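Cell drops the RAM about every third pull – fingers or fixture?
Plornlow Automation Boards > Cells and Fixtures

pichon_mcasado
1/13/19

Two-arm teardown cell, desktop towers, parallel gripper on the arm that does the pulling. 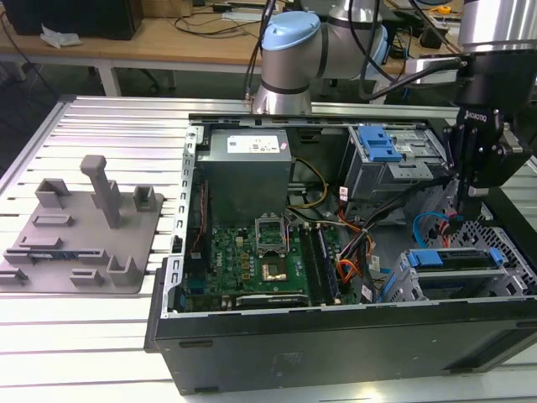 It ran fine until we swapped the fingertip pads. Now it grabs a memory module, lifts, and one try in three the stick stays put while the gripper leaves with great confidence and nothing in it. I re-taught the pick points twice. I also cleaned the pads with alcohol, and the force is set to 20 percent, same as before. Before I reprint the fixture plate for the third time, does anybody see something dumber I should check first?

Candela

gvalentini
What's holding the tower down? If the answer is "gravity," there's your problem. The slots grip the sticks harder than gravity grips the case, so the whole tower shifts and your taught points are now a nice memory.

noelia_p
Disagree with Gaetano, as is tradition. A case that shifts gives you misses all over the place. One in three on the same part right after a pad swap is the pads. Did you redo the finger zero? New pads are never the same thickness as the old ones, whatever the bag says.

pichon_mcasado
Stops on two sides, no clamp. And no, I did not redo the zero. I re-taught the points with the old zero, so I suppose I taught it to be wrong more precisely.

gvalentini
Clamp it anyway.

noelia_p
Clamp it after. Change two things at once and you'll never know which one to brag about. Zero first, 15 pulls, write down every miss.

drernley_mac
Check the dress on the gripper cable while you're in there. Ours at Drernley pulled tight at the bottom of the reach and twisted the wrist just enough to matter. Took me most of April to find it – I had replaced everything that cost money by then.

itton_nc
Leave the fixture plate alone. It holds parts after they come out, it has no opinion about how they come out. I say this as someone who reprinted one four times.

pichon_mcasado
Redid the zero. 15 pulls, no misses. Cable had slack at full reach but I moved the tie back a little anyway. The plate lives.

noelia_p
:)

gvalentini
Fifteen pulls is a coffee break. Come back when it has run a full shift, and put a clamp on it.

pichon_mcasado
Clamp is on order. Does anyone have a part number for pads that don't go shiny after a week?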